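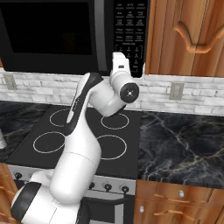 The last gas cookers in the Marnex flats at Wukcombe are to be gone by the end of August, bringing to a close a programme of work that has had tenants boiling their kettles in one another's kitchens since the winter. All 92 homes on the hillside estate are being moved over to electric cooking, and the question most residents have been asking, at the bus stop and in the post office queue and anywhere else two or three of them happen to meet, is what they will be cooking on when it is over. The answer depends a little on the size of the kitchen. In the narrower ones, where worktop space has always been a sore point, the favoured layout puts a black glass-topped electric hob directly underneath a black microwave, so that the microwave no longer has to sit beside the bread bin and take up half the room there is for rolling pastry.

The change has been a long time coming. The gas pipes that serve the estate went in when the flats were built, and they run up through the stairwells in tall painted cupboards that generations of children have been told not to climb in. An inspection last year found that 428 metres of that pipework had reached the age at which it would have to be replaced or taken out of use altogether. Marnex, which owns and lets the flats, looked at both and decided that if floors had to come up and cupboards had to be opened, it would sooner do it once and be finished with gas for good.

Heating is not affected. The flats have been warmed from the shared boiler house at the foot of the hill for many years, and that carries on exactly as before, with the same radiators and the same rather stiff valves. It is only the cookers that are changing, together with the wiring needed to run them. Each home is being given a new cooker circuit and a new consumer unit, which is the thing most of us still call the fuse box, and the electricity company's supply into the buildings has already been made larger to cope with everybody's Sunday dinner going in at the same time.

The electrical work is being carried out by Vishwakarma, the contractor that rewired the Wukcombe library and the two school halls, and which will be familiar to anyone who has tried to park near either. The firm is working up the hill one stairwell at a time. A kitchen takes two days if all goes smoothly and three if the wall behind the old cooker turns out to be in poor heart, which in the lower blocks it very often has been. Tenants keep their cold water, their fridge and at least one working socket throughout, and there is a warm room on the ground floor of the bottom block with a cooker, a table and a good supply of mugs for anyone who would like to use it. By all accounts it has become quite the place to spend a wet morning, and several residents whose own kitchens were finished weeks ago are still going down for the company.

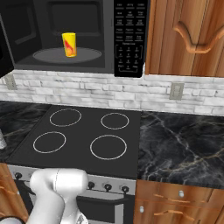
Money has naturally been a worry, and Marnex wrote to every household in the spring to set out who pays for what. The new cooker, the circuit and the making good of walls and tiles are all covered by the landlord, and rents will not go up on account of them. Every household also receives a single payment of £237 to make up for the upheaval, paid into the rent account or sent by cheque, whichever the tenant prefers. On top of that there is an allowance of £42 for pans. A glass hob wants a pan with a flat bottom, and a good many of the saucepans in Wukcombe, handed down and knocked about and much loved, have not been flat for a very long while.

The pan allowance comes as a voucher for the hardware shop in the high street, and it has caused more conversation than the rewiring, the dust and the parking put together. Some tenants would have liked cash. Others have pointed out, fairly enough, that £42 buys one very nice pan or three that will need replacing by Christmas twelvemonth. The shop has met them halfway by putting together a small set at just the right price, with a milk pan, a middling saucepan and a frying pan, and it has promised to keep some back for the people at the top of the hill, whose turn comes last.

Then there is the matter of bills. Electricity costs more than gas for the same amount of heat, and it would be wrong to pretend otherwise. Against that, homes which used gas only for cooking will stop paying the daily standing charge for a gas supply, and for somebody living alone who heats a tin of soup and bakes once a fortnight, that charge was often the greater part of the bill. Larger families who cook every day may find that the sums come out less kindly. Marnex says it will go through the figures with anyone who brings along a recent bill, and the estate office is staying open an hour later on two evenings a week over the summer for that purpose. Tenants with prepayment meters are being asked to come in first, so that any credit left on the gas side can be paid back before the meter is taken away.
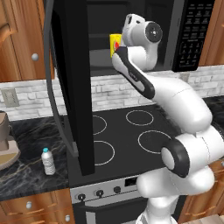

By the Wisilent local news desk
Housing and homes | June 2024

For those who have cooked on a flame all their lives, the new hobs do take some getting used to. The heat comes up more slowly and, more to the point, goes down more slowly, and a pan of milk left on a ring that has just been switched off is quite capable of boiling over while your back is turned. The glass stays hot for some time after the pan has been lifted away, so tea towels, wooden spoons and small hands need to be kept well clear of it. Each household is being left a printed card with these points set out in large type, and the card is also available in a number of other languages from the estate office. Anybody who would like to be shown in person can ask for a visit, and there is no need to feel foolish about it; a great many people have.

Cleaning has turned out to be a popular subject too. The old gas cookers had their pan supports and burner caps and that awkward gap down the side where peas went to be forgotten, and few will miss them. A glass hob is wiped over with a damp cloth once it has cooled, with a drop of washing-up liquid for anything that has stuck. Scouring powder and wire wool should be kept away from it. Sugar is the great enemy, and jam makers in particular are advised to use a deep pan and to keep an eye on it — the plums and damsons will be ready before we know it, and the flats have always sent a handsome table of preserves to the autumn show.

Where a microwave is being mounted above the hob, tenants may choose to keep the one they already have on the worktop. The wall-hung kind sits rather high for anyone who uses a wheelchair or finds it hard to lift a full dish above chest level, and Marnex has agreed that in those homes the space will be given over to an ordinary extractor hood, with a shelf put in lower down. Requests need to reach the estate office before the kitchen is surveyed, and that is usually three weeks ahead of the work. People who have already had their survey and have changed their minds should ring as soon as they can, and every effort will be made to help.

The old cookers are being collected from the landings and taken away for scrap, apart from the handful that are new enough to be checked over and passed on. Residents are asked not to carry them downstairs themselves, however much they may be in the way, and not to attempt to disconnect them under any circumstances. If there is a smell of gas at any time, in a finished flat or an unfinished one, the advice is the same as ever: open the windows, leave everything electrical alone, go outside and ring the gas emergency number, which is printed on the notice in every stairwell.

Work on the top two blocks begins once the school holidays have started, and families there will be offered a choice of dates so that no one has to come home from a week at the seaside to find the floor up. Once the last flat is finished, the pipe cupboards in the stairwells will be emptied, boarded and painted. Tenants have been asked what colour they would like. Slips for suggestions are in the box by the estate office door, and those received so far lean strongly towards yellow.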